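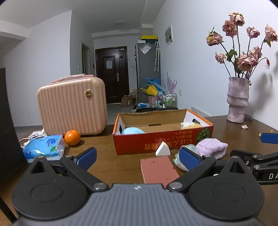 The members of the Trurkby Housing and Care Forum visited the Flondberg household robotics workshop on 3/18/23 to consider whether machines are yet able to take on ordinary chores in tenants' homes. The visit was arranged at the request of the Sullville branch, which has 114 homes under its management and receives regular requests for help with tidying and light housework. Members were received by Lorna Macapagal, who leads the work on domestic tasks. The chore under study was the clearing of a table into an open cardboard box. A hard-shell suitcase, a citrus fruit and a vase of dried roses shared the table with the smaller soft items, and Ms Macapagal remarked that such a mixture is far closer to real life than the plain blocks used in older trials. A gripper must treat a suitcase and a dried flower very differently, and the choice of how hard to press remains one of the main difficulties.

Members were told that the Flondberg team has recorded 793 attempts at table clearing since the programme began. Firm objects of a regular shape are now handled with some confidence. Soft and crumpled items remain less certain, as their outline changes each time they are put down. Clear plastic is a further problem, and the team does not expect to resolve it this year.
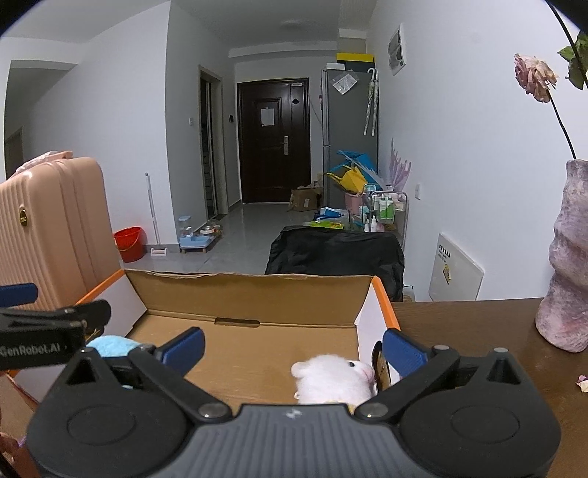 White plush toy between the blue finger pads, inside the open box.

The discussion that followed dealt mainly with time and supervision. A person clears a table of this kind in well under a minute. The present system needs 4 minutes on a good run, and a member of staff remains within reach throughout. The Sullville representatives asked whether a slower machine might still be of use to a tenant who cannot bend or lift. Ms Macapagal agreed that it might, but advised against any home trial until the team can show steady results in rooms it has not worked in before.

Questions were also raised about cost, noise and storage. No price could be given. Several members observed that hallways in the older Trurkby flats are narrow - a fixed arm at the table may suit them better than a machine on wheels.

The Forum's view is that household chores are not yet within the dependable reach of machines, although packing and sorting at a table may come first. A second visit is proposed in 18 months, and a fuller note on costs will be placed before members in April.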